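Declan Ngata
Thread, and a grumpy one. I spent a chunk of June at Kendora watching people teach robot arms by remote control, and I keep reading that this is the part of robotics that's "basically solved." So, a few notes.

The pitch goes like this. You hold a controller, the arm copies you, the computer records it. Do that enough times and the arm can do it without you. Lovely. Every slide deck I've seen stops there.

Things the slide deck leaves out: you can't feel anything. You have no idea how hard you're squeezing. You learn to judge it by looking, and you get good at it, and then what you're recording is a person coping with a bad setup.

I got a turn. First task was picking up a toy brick and setting it down beside another one. A toddler does this while looking at something else. It took me 13 tries to get one the operator would keep.

"Keep" is doing a lot of work there, by the way. Who decides what a good demo is? At Kendora it was whoever was sitting next to you. Souad threw out anything with a pause in it. Mostafa kept the pauses and threw out the fumbles. Same task, same folder.

I asked if anyone had checked whether those two sets train differently. Long silence - then someone said it was on the list.

Two arms is worse. Your hands already know how to stay out of each other's way. Put them on two controllers and suddenly you're thinking about elbows. I watched a very patient operator do 3 minutes of careful backing up to undo one bad reach.

Then there's the scenery. Patterned walls, some toys, bricks lying every which way. The theory is that a busy background stops the robot from memorizing a plain one. Fine, maybe. But it's still one box with the same rails around it, and I'd want to see it work in a second box before I believed a word. 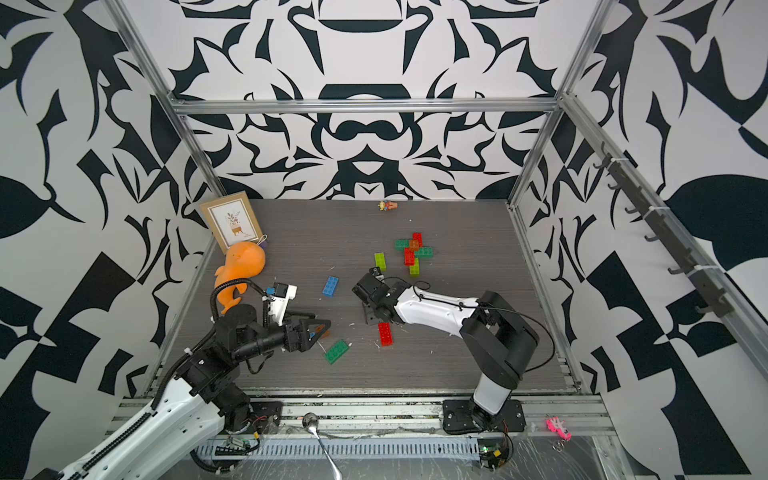
Fouad Salem replied that I'm being unfair, that every method looks silly at brick scale, and that he's seen a policy trained on a messy table hold up fine after the table got moved to a different room.

Fair enough, Fouad. Moved how far, under whose lights, and how many runs did you get to see? If it's one clip, I've been shown that clip by 8 different companies.

I'm not saying it's useless. Showing beats typing out joint angles, and I'd take it over the old teach pendant any day. I just want the failures posted next to the wins, with the operator hours on the label.

Kendora says they'll let me back in to watch the arms run by themselves. I've asked to pick where the bricks go.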